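The dishes came out of the rack and the report said nothing

I was handed the Plesik incident summary over lunch in May, the way these things are usually handed around, with a shrug. A two-armed table-clearing robot at the Ganedholm kitchen trial had driven a gripper into a dish rack, kept pushing, and shoved the rack far enough to send a bowl over the side of the bench. The bowl broke and the arm didn't stop. Dineo Du Plessis, who was standing at the sink, hit the stop button with a wet hand and got a sore elbow for her trouble.

The summary runs to a page and a half. It calls the event a "contact anomaly". It says the load limit was set too high and has now been set lower, and it recommends that the trial carry on. I have been reading fault reports of one sort or another for long enough to get itchy when the cause of a failure fits in a single line of settings, so I asked for the longer version and was told there wasn't one.

So I went over to Plornesbridge, where Hemmin has the same task set up on a test bench, and spent a morning watching arms handle crockery.
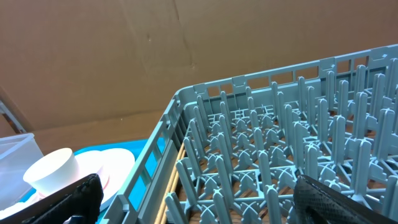
Dish racks are a rotten thing to ask a robot to work near, and I don't think the people who write the brochures have ever looked hard at one. A person putting a plate away feels the peg before seeing it. You slide, you bump, you shift over a slot, and none of it reaches your conscious mind. Now look at what a gripper has to come down into: rows of upright pegs packed close together, rounded at the tips, standing on a floor that is mostly holes. Every one of those pegs is something to catch on. If the arm believes the slot is a finger's width to the left of where it really is, it will press down on plastic, and plastic gives a bit before it doesn't. That bit of give is the dangerous part. To the machine it can look a lot like progress.

Kulap Prasertsri, who writes the control code at Plornesbridge, put this to me more politely. Her view is that a force limit is a last resort, and that a system leaning on it in ordinary work is already in trouble. She showed me a plot from one of her own bad runs. The arm had pressed on a peg for 4 seconds, below the limit the whole time, and the software had logged the attempt as a success.

I asked her how often that happened. She said she had 300 runs she trusted and a good many more she hadn't checked by eye. I liked her for saying so. I would have liked it better if the Ganedholm people had been told the same thing before they stood next to one of these at a sink.

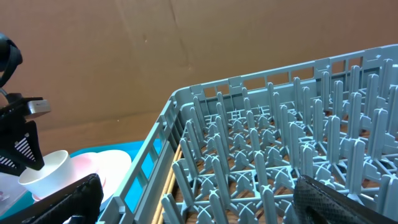

What the settings change doesn't fix

Lowering the limit sounds like caution. Sometimes it is. But a lower limit also means more stops, and more stops mean more people reaching in to nudge a cup or straighten a plate so the thing will get going again. That's a hand in the work area of a powered arm, many times a shift, by someone who has learned that the arm is probably finished moving. I've seen the same pattern with packing lines and with a bread slicer. The guard gets fussier and the staff get quicker at working around it.

The Plesik summary doesn't mention any of this. Nor does it say whether the rack was held down. I rang Oranuch Paisan, who ran the Ganedholm trial day to day, and she told me it was sitting loose on the bench, as a dish rack would be in anybody's kitchen. Fair enough. If you're selling a robot for real kitchens, you can't clamp down the furniture. Then the question of what happens when the furniture slides ought to have been asked long before a bowl went over the edge, and I can find no sign that it was.

There's also the matter of two arms. At Ganedholm the left arm was waiting its turn while the right one pushed. It had its own view of the bench. It could, in principle, have noticed the rack moving toward it.
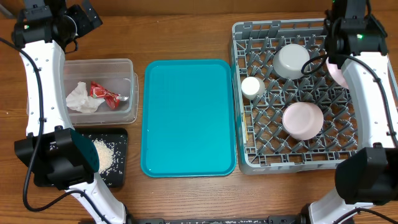
Nobody had written any code for that. Each arm looked after its own job and its own limit, and the two swapped messages only about who went next. Pichit Hemmin, whose firm it is, told me that joint monitoring is "on the roadmap", a phrase I have heard applied to features that arrived and to features that never did. He is a decent man and he let me wander about his workshop, so I'll leave it there, except to say that roadmaps don't press stop buttons.

I should be fair about the testing. Hemmin claims 1000 cycles on the bench without a breakage, and I have no reason to doubt the figure.
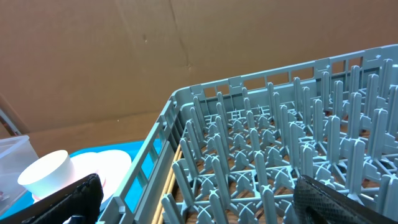 My trouble is with what a cycle is. A bench test is a tidy arrangement by its nature, and even a careful one drifts toward the things that are easy to repeat. On the bench I visited there was cardboard stood up behind everything, and a paper cup lying on its side in a blue tray. A paper cup is a useful thing to practise on, and I'd use them too. It also won't shatter, and it forgives a squeeze in the wrong place with a dent. A run of good results with paper says very little about a heavy stoneware bowl with detergent on it, and the Ganedholm kitchen was full of those.

Lamai Ongart, who reviews equipment for insurers and has a lower opinion of trials than I do, thinks they should publish the failed attempts alongside the good ones, with the force traces attached. I agree with her, and I'd add the near misses, including every run where the arm leaned on something it shouldn't have and got away with it. Those logs exist. Kulap has hers in a folder. Plesik presumably has a bigger folder.

Until somebody opens it, I can't see why the trial should carry on just because a number has been turned down. Dineo tells me she has gone back to drying up by hand, and that the replacement bowl doesn't match the set.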